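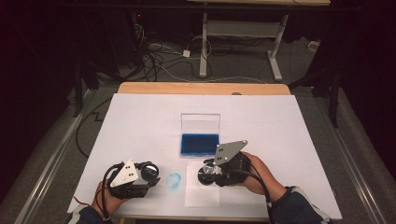
Stamping task at the table: two hand-held grippers, the open ink pad between them.

Good practice for recording a two-handed stamping task

These rules are the ones we follow at Colley when we record people working with hand-held grippers. Our first set from the Birnley room had to be repeated, and most of the reasons were small things on the table. I write them down so the next group does not lose the same afternoon.

Before you start

Cover the work surface with one large white sheet and fix it at the corners. The stamp mark must be easy to find later, and on bare wood a pale blue ring is very hard to see. Put the ink pad in the middle, where both hands can reach it without crossing. The square of paper that receives the stamp goes on the side of the hand that will press.

Check the cables one by one. Each gripper cable should go back over the hand or past the wrist and leave the table on its own side. Leave enough slack for a full reach to the far edge. Power adapters and strips stay on the floor, behind the table, and you do not walk there while recording.

Wear sleeves with a close cuff. A wide sleeve touches the ink before you notice it.

During the recording

1. Hold both grippers still above the table for 3 seconds. We use this pause to align the two streams.
2. Open the lid of the pad fully, until it stands by itself. A half-open lid falls back when the stamp comes near.
3. Take ink with one light press. Do not turn the stamp in the pad.
4. Move to the paper and press straight down. Keep the other gripper in view, also when it has nothing to do.
5. Lift, go back to the rest position and hold again.

If the stamp lands outside the paper square, finish the movement and label the take as "missed". Please do not delete it. The Lacerda guideline, which we adopted in August, asks for failed takes to be kept in their own folder.

After every nine takes

Close the pad for two minutes and look at the sheet. Old marks are allowed if they are faint, but change the sheet when a new mark would cover an old one. Wipe the lenses with a dry cloth and write the take numbers in the log.

For the full Zurkbridge set we need 3000 takes, so do not hurry the single one. A person who is tired begins to press at an angle, and this is the fault we find most often when we check the labels.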